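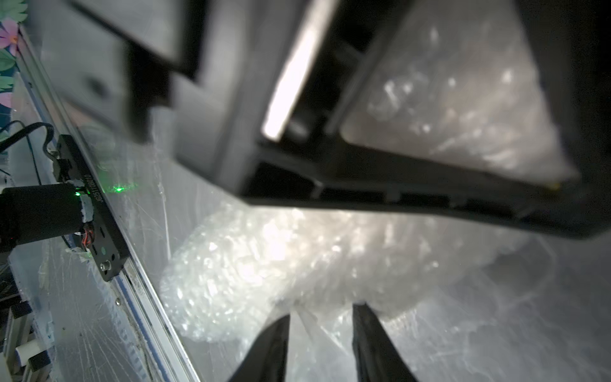 4.2 What recipients remembered

We come now to the part of the study that we had most looked forward to, and that gave us the most trouble to write up. Readers will recall from Section 3 that 246 people who had picked up a promotional gift at one of the Vekolcombe trade days agreed to hear from us again in September, and that we asked each of them the same plain question first: do you still have it, and who gave it to you? We had expected the two answers to travel together. Mostly they did, but there was a good-sized group for whom they came apart, and it is that group we would like to spend a little time on.

Of the people we reached, 61 still had the gift and were using it every week, yet could not name the company behind it. Many of them were quite fond of the thing! One woman told us at some length about a travel mug she carried to work each morning, and was surprised, when we asked her to turn it over, to find the Chowdary logo printed on the base. Others named a competitor, usually a larger one with a booth nearby (we return to this in Section 5, where the floor plan is discussed).

Figure 2. The path from hand-out to recall, as assumed in our interviews: gift received, gift kept, gift used, giver remembered. A respondent could leave the path at any step.

Michalski's earlier coding scheme, which we borrowed with her kind permission and only small changes, treats a kept gift as a success for the giver. We understand why, and for the notebooks handed out by Cesik it works nicely, as the company name sits on the front cover where the owner sees it every day. It works less well for the Dedero umbrellas. Those were kept by nearly everyone who got one, but the name ran along the inside of the strap, and only 11 people brought it up without a hint from us.

Fikri Gunawan carried out 40 of the longer interviews by phone, and his notes suggest something the short survey could not pick up. People who had talked with someone at the booth, even for a minute or two, tended to tell us about the talk before they told us about the gift. "The fellow with the map" came up more than once. Those who had simply taken an item from a table as they walked past had much less to say, and often guessed. We did not record the length of each booth visit at the time, which we regret, and so we can't say how much of the difference belongs to the conversation and how much to the kind of visitor who stops to have one.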